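Avov Workroom Gallery: The Long Table

The people who sold us this table called it the Drollovov finish and said it would look the same after 700 working days as it did on the first. I read that line in the Leltell catalog and snorted. It has been in the back workroom since September, against the white wall, and so far I see no reason to take back the snort. The pictures are small, the opinions are mine, and Sandrine Le Goff has already told me she disagrees with most of them.

The white plastic

First, something that isn't wood. Sandrine likes white plastic because she says it hides dust and always looks clean. Maybe it does from the doorway. Get up close under a strong light and you get glare on one side, gray shading along that same side and a seam you can't stop looking at once you've found it. I'd still take a plain dowel.
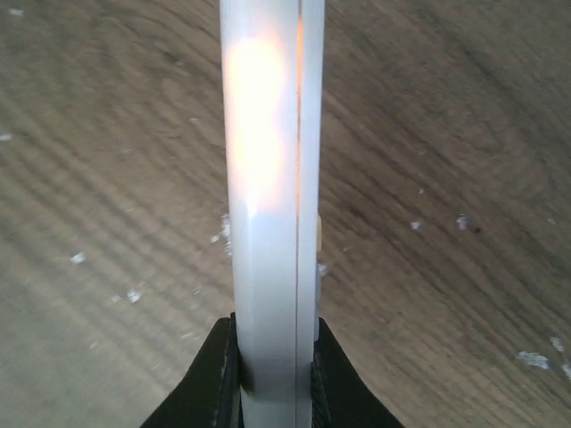
Long white piece, seam a little right of center, small tan tab at the side.

Catalog words like "milky" and "soft glow" make me suspicious. It's plastic. It may be perfectly good plastic, and I'll say so when it has been through a year in the workroom.

Table, looking toward the wall

Long wavy grain on a brownish-gray top, which I'll admit is the best part of it. Then look at the white flecks. There's a bunch of them in one corner of the view and more lower down. Sandrine says scraps and crumbs, get a brush. I say a brush is fine, but let's see what is left when she's done with it.
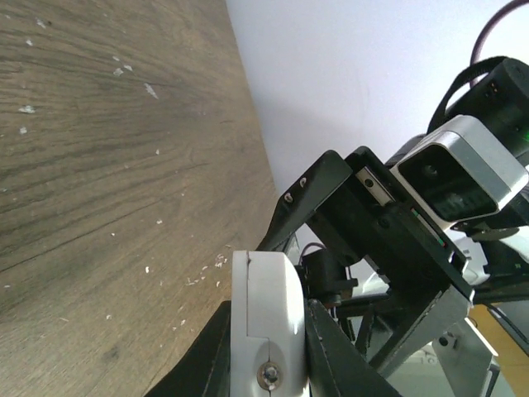

Table, low angle

Browner from this side, with the dark streaks running off toward the far edge. If you want to know what a top is really like, get your eyes down near it. The long white mark with the drip shape is the one I keep pointing out to visitors. A rounder one sits closer in, and there are little ones besides. "Stays like new" is a big promise to make with marks like those on show.

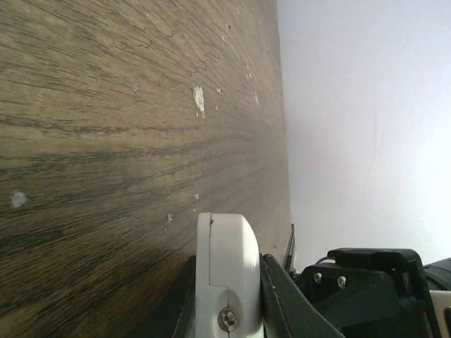
Would I buy it again?

Doubtful. The Molefe bench in the front room cost us $100 used and came with no promises at all, so I have nothing to hold against it. Sandrine would buy the long table again on Saturday if I let her. She wants a second coat on top first, and I want to see the price of the can.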